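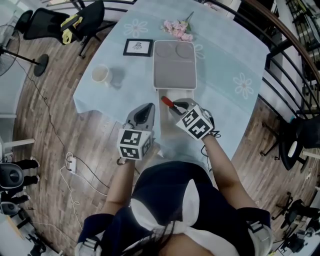
Grivell Workshop Releases Plans for Hand-Held Gripper Pair, and a List of What They Do Not Do

Idau, Nov 7, 2022 — The members of Grivell, a shared workshop in Idau, today released the plans, parts list and build notes for Ilteo, a pair of hand-held grippers meant to record how a person does ordinary jobs at a table. The parts for one pair come to $359 at the prices the workshop paid, without tools, a computer or the builder's time.

The release comes with fewer promises than is usual for a robotics project. Ilteo is not a robot. It has no arm and does nothing unless somebody is holding it. The user picks things up with the jaws in place of their fingers, and a marker cube on each gripper gives the software a way to work out where each hand went. Whether a robot can make good use of those recordings is a question Grivell says it can't answer yet.

"I've read a lot of announcements that say home robots are nearly here, and I have been reading them since I was in school," said Hüsnü Dağdelen, who started the build. "I wanted to find out which part was hard. So far the hard part is picking up a tool by its handle and putting it where it belongs, and I'm the one doing it, with a human brain, and I still fumble."

Test recordings have been made at a table covered with a cloth, where a gray tray and a tool with a red handle share the space with a cup, a picture frame and a bunch of artificial flowers. The black and white squares on the cubes are printed patterns that a camera can read from above. The workshop has kept the household items on the table during recording. A bare bench gives cleaner data, Dağdelen said, and he doesn't know anyone who lives on a bare bench.

The first 50 recordings were reviewed by Nesrin Yurt, a member who joined the project as its critic and has stayed in that role. Her notes are included with the plans in full. She found that the tracking lost a marker cube whenever a wrist turned too far, that cables pulled on the grippers during long reaches, and that users became tired and sloppy well before they noticed it themselves.

"People see a wrist strap and a cube and assume there is something clever going on," Yurt said. "There is a bit of clever software, and it's mostly other people's work that was already free to use. Our share is brackets, wiring and a great deal of fiddling. I would like that said plainly before anyone spends their money."

The jaws are in their fifth version. Version 4 held a round handle well and dropped nearly everything flat. The current one does better on flat things and worse on handles, a trade the group accepted after some argument — Yurt voted against it. Both sets of drawings are in the release, so builders can pick the one that suits them or print both and swap.

Builders should expect to need:

A printer that can handle parts the length of a hand
A soldering iron and some patience with small connectors
Arm straps, sewn or bought, which should be fitted to the person who will wear them
A camera mounted so that it sees both cubes
A table that can be left set up between sessions

Grivell estimates 5 evenings for a builder who has soldered before. Dağdelen took far longer, a fact the build notes attribute to a wrong cable order and to his habit of gluing things that should have been screwed.

The project has had no outside funding. Ertürk, a small parts supplier in Idau, sold the workshop its motors and connectors at the normal price and has no say in the design. Grivell is not taking orders, will not sell kits and has no plan to form a company around Ilteo. Requests for a demonstration of a robot folding laundry will be declined, as the workshop does not have one.

Members will continue recording through November. The next set of notes will report how often a session had to be thrown away and why, a figure Yurt has asked other hobby groups to publish as well. None has agreed to so far.

The plans may be copied, changed and built by anyone, including for paid work. Corrections are welcome, and so are reports from people who built a pair and decided it wasn't worth the trouble.

About Grivell

Grivell is a member-run workshop in Idau with wood, metal and electronics benches. Members pay monthly and clean up after themselves, in theory.

Press contact: Nesrin Yurt, Grivell Workshop, Idau. Please put "Ilteo" in the subject line. Hüsnü Dağdelen is available for technical questions in the evening.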